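How Does a Robot Learn to Pour?

Have you ever watched someone pour juice into a very skinny bottle? It takes a steady hand and a good eye. Now imagine teaching a robot to do it! That's the puzzle Genji Sugiyama and his team at the Murel lab are working on, and their robot is called Samus.

Samus has cameras to help it find its way. One rides down by the wrist, so it sees the table from very close up. From there, a plain dark cloth can look as big as a parking lot. 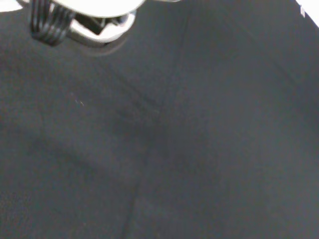

The view from Samus's wrist camera, with part of the gripper at the top.

A close view is great for tiny details, but it leaves a lot out. So the team tested two ways of learning. In the first, Samus practiced with only the wrist camera. In the second, it got extra cameras that look at the table from farther away. Each way got 30 practice pours — and then came the real test.

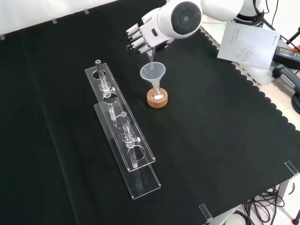
The extra cameras won! With more than one view to compare, Samus did a better job of lining things up before any liquid came out. Think about threading a needle with one eye shut. It's much harder, right? Your two eyes see things from slightly different spots, and your brain puts the views together to work out how far away things are. Samus's computer learns to do something a bit like that.

Why bother with a funnel and a little flask? Science labs do lots of small, careful jobs like this, over and over. A robot helper could take some of them on.

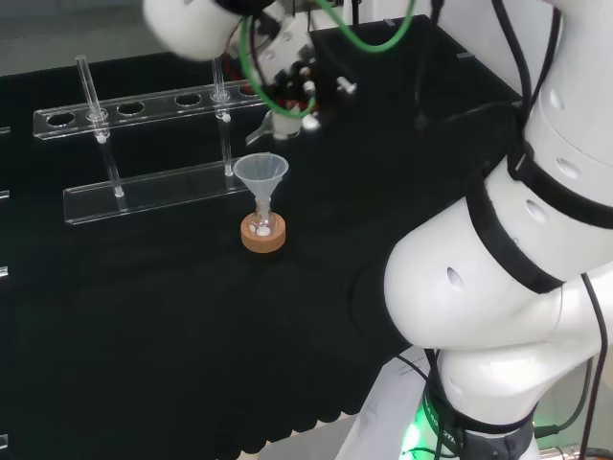

Crenshaw Young Science, Issue 2, page 30

Next, Genji wants to move the flask to a new spot before every try, so Samus has to look for it each time. That part starts in May, and we can't wait to see how it goes!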